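Pince gauche qui lâche le tissu pendant le pliage, erreur d'effort sur Vovia

Posté par ch_shezi, le 17 mai 2023
Catégorie : Bras collaboratifs > Préhension

Bonjour,

Nous avons deux bras pilotés par Vovia pour plier des tee-shirts sur une table. Depuis une mise à jour faite en février, la pince gauche s'ouvre toute seule en plein mouvement, toujours au moment où les deux bras tendent le tissu. Le journal indique « effort hors plage, axe 4 », puis le bras droit continue et traîne le vêtement. Sur la dernière série, j'ai eu jusqu'à 80 arrêts. Rien de cassé, mais je n'ose plus laisser tourner la cellule sans surveillance.
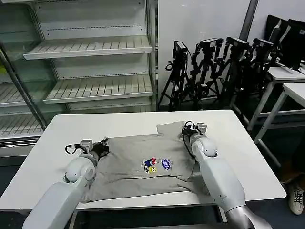
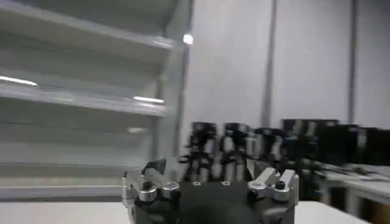 Vues prises au poste de pliage, la troisième de près sur une pince : 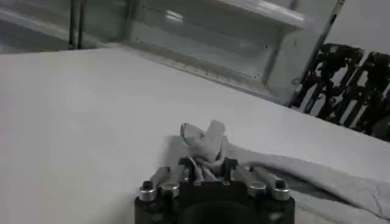
J'ai déjà remplacé les patins et refait l'étalonnage à vide. Même résultat. La valeur lue juste avant l'ouverture est toujours 3,128, quel que soit le vêtement. Quelqu'un a-t-il déjà vu ça ?

Charmaine Shezi

Orkari
Même panne chez nous. Une valeur identique à chaque fois, ce n'est pas une mesure, c'est un plafond. La mise à jour remet la limite d'effort par défaut et la pince s'ouvre dès qu'elle est atteinte. Va dans Préhension > Sécurité et compare les deux bras, je parie que le droit a gardé ton ancien réglage. Ne monte pas la limite d'un coup – cinq pour cent à la fois, avec un vieux tee-shirt.
Le plus gênant reste que l'autre bras continue. Il faut lier les deux arrêts : un défaut à gauche doit figer la droite, pince fermée. Tant que ce n'est pas fait, personne à portée des bras.

Lại
Vérifie les câbles. Chez moi c'était un câble.

darevwood
D'accord avec Orkari pour l'arrêt lié. Par contre, l'étalonnage à vide ne suffit pas, il faut le refaire avec du tissu en prise, les deux bras en tension. Et note les anciennes valeurs avant de toucher à quoi que ce soit, le logiciel ne les conserve pas.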